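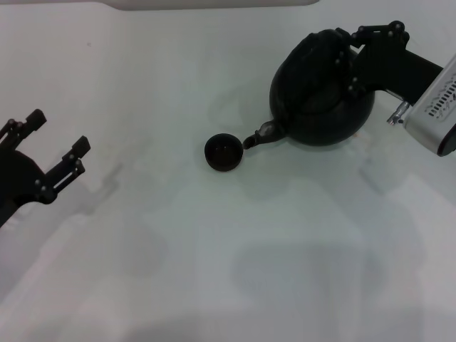
Zwischenbericht zum Projekt »Teestunde Zadlow«

Berichtszeitraum: Dezember bis Ende April
Stand: 30. April 2018
Empfängerin: Förderstiftung Endale, Bereich Alltagskultur

1. Wo wir stehen

Die Teestunde läuft, und sie läuft besser, als wir es im Antrag zu schreiben gewagt hätten! Im Dezember hatten wir einen leeren Raum im Erdgeschoss der Zadlow, einen Wasserkocher und eine lange Liste mit Wünschen. Inzwischen wird dort an drei Nachmittagen pro Woche Tee aufgegossen, eingeschenkt, verglichen und ausgiebig darüber gestritten, wie lange ein Oolong ziehen darf. Bis zum Stichtag haben 53 Nachmittage stattgefunden, ausgefallen ist nur die Woche mit dem Heizungsschaden.

2. Geschirr

Beim Geschirr haben wir uns vom ursprünglichen Plan entfernt, und wir sind sehr froh darüber. Vorgesehen waren bunte Becher mit Henkel aus dem Bestand der alten Kantine. Beim Probieren gefielen uns dunkle Kanne und schwarze Schale auf heller Fläche aber so gut, dass wir dabei geblieben sind. Die Schale ist klein, rund und ohne Henkel, man nimmt sie in beide Hände und trinkt von selbst langsamer. Die Kanne ist breit und flach gebaut, mit einer geschwungenen Tülle. Auf Untertassen verzichten wir ganz, der Tisch wird nach jeder Runde abgewischt, und das spart eine Menge Abwasch.

Für das Einschenken üben alle Gäste denselben Ablauf: Schale frei auf den Tisch stellen, Tülle dicht an den Rand führen, langsam kippen, rechtzeitig aufhören. Das klingt nach wenig. Wer es zum ersten Mal mit einer vollen Kanne versucht, merkt schnell, dass das Aufhören der schwierige Teil ist. Die meisten Gäste kommen nach ein paar Runden ohne Pfütze aus, und die Freude darüber ist jedes Mal groß.

Nachbestellt haben wir bei Lotetti, wo uns für die zweite Lieferung ein Mengenpreis eingeräumt wurde. Zwei Kannen kamen mit angeschlagenem Deckel an und wurden ohne Diskussion ersetzt.

3. Tisch und Raum

Die Tischplatten sind weiß, matt und ohne jedes Muster. Wir hatten zuerst Bedenken wegen der Teeflecken – bisher unbegründet, solange man sie nicht über Nacht stehen lässt. Der große Vorteil ist, dass man Tropfen sofort sieht, und das dunkle Geschirr hebt sich so klar ab, dass auch Gäste mit schwachen Augen die Schale gut finden. Zwei Teilnehmerinnen haben uns genau dafür ausdrücklich gedankt.

Das Licht ist jetzt gleichmäßig und weich. Die alten Strahler sind abgebaut und liegen im Keller, falls das Haus sie zurückhaben möchte. Offen ist noch die Frage der Stühle: Die vorhandenen sind für ein langes Sitzen zu hart, Kissen wären die günstigste Lösung.

4. Mittel

Von der ersten Rate sind 3.000 Euro in Geschirr, Tische und Licht geflossen. Der Posten für Tee liegt etwas unter dem Ansatz, der Posten für Reinigung etwas darüber, beide gleichen sich nahezu aus. Die Belege liegen gesondert bei, ebenso die Rechnung über den neuen Wasserfilter, der im Antrag fehlte und den wir aus Eigenmitteln bezahlt haben. Das Wasser hier ist sehr hart, und mit Filter schmeckt der grüne Tee wie ein anderes Getränk!

5. Ausblick

Im Sommer möchten wir die Teestunde für einige Wochen nach Vosterville bringen, wo im Gemeindehaus ein passender Raum frei ist. Die Kannen reisen in gepolsterten Kisten, die Schalen in Tüchern – so haben wir es auf einer kurzen Probefahrt gemacht, und es ist nichts zu Bruch gegangen. Der Mietvertrag liegt im Entwurf vor.

Dafür bitten wir um Freigabe der zweiten Rate zum vereinbarten Termin. Eine Umwidmung innerhalb des Sachkostenansatzes wäre für die Sitzkissen nötig, der formlose Antrag dazu folgt mit getrennter Post.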